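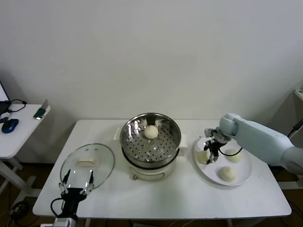 Jan 25, 2025 – steamed buns, reheating notes

Plain buns again, same batch from the freezer. Using the electric steamer with the metal basket, glass lid, and the round white plate. Dexter Sorensen asked for all of this to be in one place before the February open day at Calonville, so I'm writing down what we do now and what still needs sorting out.

Water: 166 ml, cold, measured in the jug. Fill before the basket goes on. I tried topping up through the holes in the basket floor and the underside of the bun came out soggy.

One bun at a time in the middle of the basket, away from the metal wall. When a bun touches the wall it sticks and tears on the way out. Two at once does fit, but they swell and the sides join up.

Lid goes flat on the table to the left of the steamer, knob up. Tip it toward the back when lifting so the drips run into the basket. Drips on top of the bun leave yellowish dents that don't come out. Rundomik wrap a cloth around the lid for this. I haven't tried it with ours, the knob is rectangular and I think the cloth would slide.

Time: 6 minutes from first steam, then 2 minutes with the power off and the lid still on. Opening it right away makes the skin wrinkle. Wrote this wrong in the last entry – the 2 minutes come after the 6, they aren't part of it.

Plate stays on the right. Leave space between the buns, because the skins are tacky until they cool and they pull at each other. Parchment squares under them would help. Tello has the roll, ask for it back.

Basket: the small holes clog with dough. Soak first, then the soft brush. Don't use the green scourer on the rim, it's still shiny and I'd like it to stay that way. Wipe the base with a damp cloth only, and keep water away from the control panel. The markings on it are faint enough already.

Achterberg quoted for buns in boxes of 1,000, which we have no freezer space for. Asked about smaller boxes, no reply yet.

To do
– smaller tongs
– descale the base
– label the freezer bags with the date
– try the cloth on the lid anyway
– check whether the old timer still works, otherwise use the wall clock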